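Grotdale Stream Samples

Water chemistry readings from the Grotdale valley, put together by Ashraf Benkirane. The set has 1,338 rows, one per sample. Each row gives the site, the month, the time of day, pH, nitrate, phosphate and a notes field.

Sites

Samples come from two streams, the Drornarska and the smaller Fostach, which joins it below the mill. Site codes start with D or F and are numbered going downstream. D4 was moved to the other bank after the October flood and is listed as D4b from then on.
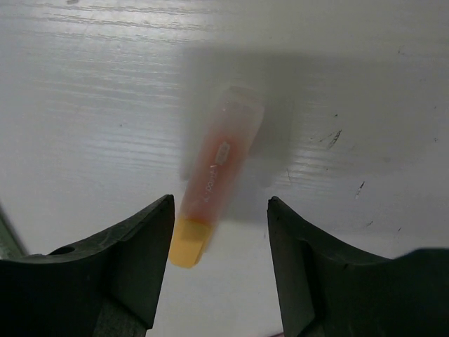 Plastic tube with a yellow cap and pinkish-red to orange liquid.

Missing values

Phosphate is blank in 339 rows. Most of these are from the first winter, when only pH and nitrate were measured. A blank means no reading -- it does not mean zero. Readings below the detection limit are entered as "bdl" and should be handled separately.

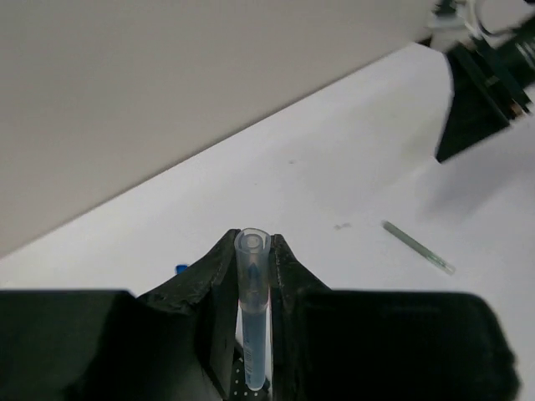 Files

samples.csv -- all readings
sites.csv -- site codes, stream names, bank
duplicates.csv -- 282 repeat readings, kept out of the main file

Known problems

Times are local and were not corrected for daylight saving. Two spellings of Abdel Hamid bridge appear in the notes field. Nitrate is given as N, so convert before comparing with sets that report NO3.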